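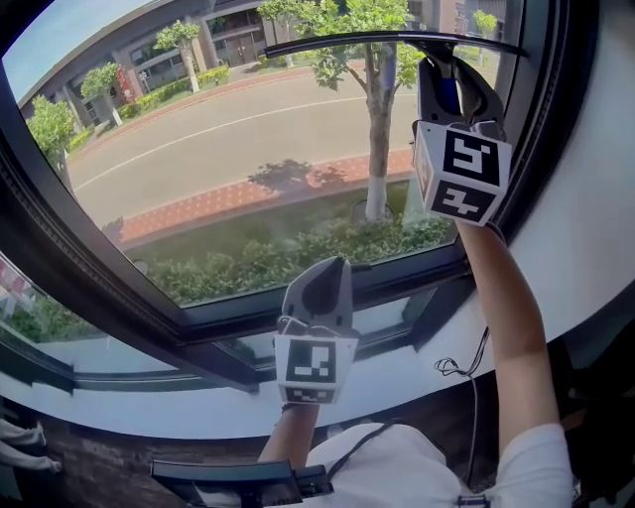
Figure 1. A squeegee blade across the upper part of a window.

Lecture 7: Water on Glass

Surfaces and Liquids, introductory course
Bostdale College, Havamthorpe Building
Notes by Genji Kawaguchi

These notes go together with the lecture and with the lab session on 23rd June. Please read sections 1 to 4 before the lab. Section 6 can wait until you write your report.

1. What we want to understand

Put a little water on a glass plate. On one plate it spreads into a flat film, and you can hardly see where it ends. On another plate, cut from the same sheet, it stays as a round drop. The water is the same and the glass is the same. The difference is in a layer on the surface of the glass which is too thin for the eye.

In the last lecture we spoke about surface tension as a property of the liquid alone. Today we add the solid. A drop on a plate has three meeting partners: the liquid, the solid and the air. Each pair has its own surface energy, and the shape of the drop is decided by all three together.

2. Surface tension, short repetition

A molecule inside the liquid has neighbors on all sides. A molecule at the surface has fewer neighbors, so it is held less strongly, and it costs energy to bring it there. For this reason a liquid tries to keep its surface small. A free drop becomes a ball when gravity does not disturb it, as the ball has the smallest surface for a given volume.

Water has a high surface tension compared with most common liquids. Alcohol and oils have a much lower one. Mercury is far above water. When soap is added to water, the surface tension goes down, and already a small amount is enough. I will come back to soap in section 5.

Be careful with one point which is often wrong in the reports. Surface tension can be given as energy per area or as force per length. These are the same quantity in different words. You may use either, but do not change from one to the other in the middle of a calculation.

3. The contact angle

Look at a drop from the side. At the edge, where the water, the glass and the air meet, draw a line along the surface of the drop. The angle between this line and the glass, measured through the water, is called the contact angle.

A small angle means that the water likes the surface and spreads. We say the surface is well wetted. When the angle is larger than a right angle, the drop stands on the surface like a ball which is cut a little at the bottom. Such a surface is called hydrophobic. When the angle is zero, there is no drop any more, only a film.

Young's equation connects the angle with the three surface energies:

energy (solid-air) = energy (solid-liquid) + energy (liquid-air) x cos(angle)

You can read it as a balance of forces along the plate, at the edge of the drop. The solid-air side pulls the edge outward. The solid-liquid side pulls inward, and so does the part of the surface tension which lies along the plate. The part which points up from the plate is taken by the solid itself, and you do not find it in the equation. Students ask me every year where it has gone. It is there, but glass is stiff and we do not see it move. On a very soft gel one can measure a small ridge under the edge of the drop.

Exercise 3a. Show that a liquid with a lower surface tension gives a smaller contact angle, if the angle is below a right angle and the other two energies stay the same.

Exercise 3b. What happens to your answer if the angle is larger than a right angle? Write one or two sentences.

4. Clean glass and dirty glass

Really clean glass is wetted almost completely by water. The surface of glass has many OH groups, and water can bind to them easily. But such a surface does not stay clean for long in normal room air. Organic vapors settle on it, from cooking, from plastics, from people. After some time the contact angle is clearly larger than on the fresh plate.

A fingerprint is a stronger case. It contains fat from the skin, and the fat lies in lines. Breathe on a glass with a fingerprint and you see the lines at once. On the clean parts the water from your breath makes a thin film, and light passes through it well. On the fat it makes very small drops, which scatter the light, so these parts look gray. The method is old and it costs nothing. In the lab we call it the breath test, and we still use it before every measurement.

The same effect is behind fog on a bathroom mirror or on the inside of a car. Fog is made of separate small drops. An anti-fog coating does not stop the water from coming. It makes the contact angle so small that the drops join into a film, and you can look through a film. A water-repelling coating goes in the other direction. There the drops stay round and roll away easily, when they are big enough and the glass stands steep enough. On a surface which is nearly flat they just remain, and when they dry you get spots.

Please keep these two kinds of coating apart in your mind. In the exam in March many answers mixed them.

5. Moving a film with a blade

Now we take a film of water on a window and pull a rubber blade over it. What remains behind the blade?

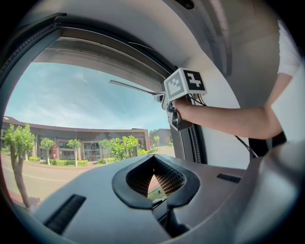 A first idea is that nothing remains, if the blade is straight and the pressure is high. In practice a very thin film passes under the edge. How thick it is depends on three things mainly: the speed of the blade, the viscosity of the liquid, and the force which presses the edge to the glass. Higher speed and higher viscosity give a thicker film. More force gives a thinner one. You know the same behavior from oil in a bearing, and the calculation is in fact very similar – the liquid is dragged into a narrow gap and builds up a pressure there, and this pressure lifts the rubber a little.

The thin film then has two possibilities. If the glass is well wetted, the film stays whole and dries evenly. If the glass is greasy, the film breaks. Small holes open, the edges of the holes move back, and the water collects in beads. Each bead carries what was dissolved in it, and when it dries this is left in one place. So you see a row of spots. The total amount of dissolved material may be the same in both cases, but in the even film the eye does not notice it.

Here the soap enters. It has two jobs, and they are often told as one. First, it takes the fat away from the glass and keeps it in the water. Second, it lowers the surface tension, so that the film wets the glass better and does not break so soon. Too much soap is also not good, as the soap itself remains on the glass after drying.

The edge of the blade must be sharp. If there is a small cut in the rubber, the water goes through it and leaves a line along the whole stroke. A rounded edge lets a thicker film pass, by the argument above. Also a blade which starts on dry glass tends to catch and jump, for there is no liquid in the gap and the friction of rubber on glass is high. Window cleaners often make a narrow dry strip at the top first and then begin the stroke with part of the blade on the wet glass. You can think about why this helps with drips.

Exercise 5a. Two strokes are made with the same blade and the same force, one in cold water and one in warm water. In which case is the remaining film thicker? Use the viscosity.

Exercise 5b. Explain with a sketch why a drop which hangs at the upper edge of a window can run down later into the finished part.

6. Advancing and receding angle

Until now I have spoken as if each surface had one contact angle. On real glass this is not true. Add water slowly to a drop with a syringe. The edge stands still at first and the angle grows, then suddenly the edge moves. The angle just before it moves is the advancing angle. Take water out again and you find another value, the receding angle, which is smaller. The difference between them is called hysteresis.

It comes from roughness and from dirt, because the edge is held at small irregular places. It is also the reason that drops can stay on a vertical window. At the lower side of such a drop the angle is near the advancing value, at the upper side near the receding value, and the difference can carry the weight of a small drop. A bigger drop is too heavy. It starts to run, takes up other drops on its way, and becomes faster.

The earlier classes have left us a good collection of data, with 2,106 measured drops on plates of different history. One set of plates was stored in the workshop in Turkbridge, and another set has the Muli coating. Mio Nomura has put the values in one table, and you will receive it in the lab. Look at the spread inside each group before you calculate any mean value.

7. For the lab

Each group gets 16 glass plates. Touch them only at the edges. Half of the plates you wash as written on the lab sheet, the other half you use as they come. Do the breath test on every plate and write the result down before you place the first drop. Measure each drop soon after placing it, for it loses water to the air and the angle becomes smaller while you are talking.

Give the angle from the left side and from the right side separately. If the two values are far apart, the plate is not level or there is dirt under one side of the drop. Do not take the mean and continue. Level the plate again and put a new drop at a fresh place.

Reports have a limit of 2 pages without figures. Questions about the syringe pump please to Mio Nomura, questions about these notes to me.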